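2021-08-17, bench 2, finger comparison, bowls

Goal for today: decide whether the Dekker fingers stay on both arms or whether we go back to the Zollex set from March.

Controller firmware unchanged. Gripper force limit left at 81 percent on both sides. Re-ran the table calibration first, as Kiran had moved the left base to get at a bolt. The offset came out small, but I saved the new file anyway.

Zollex fingers: good on flat parts, poor on rims. The pads are too wide and push a light bowl sideways before they close. Stijn saw the same thing last week with the cups.

Dekker fingers: narrower at the tip, so one finger goes inside the rim without touching the far wall. Approach has to be steep. With a shallow approach the knuckle hits the rim first and the arm stops on torque. Right arm is fine at the steep angle, left arm runs close to its wrist limit when it reaches past the middle of the table.
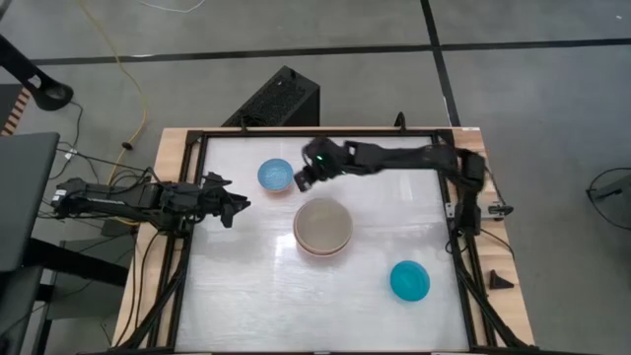

Closing speed matters more than I expected. At 160 the grip is repeatable - above that the bowl rotates as the second finger lands. Left it at 160 for both arms.

Glare on the white surface still upsets the depth estimate. Leonie wants to try a matte sheet. I would first turn off the row of lights over the bench and see what that gives.

Open:
- left wrist limit, ask Frans if the base can go closer in
- log from the last run stops at sample 2475, cause unknown
- spare Dekker pads, Fenna to order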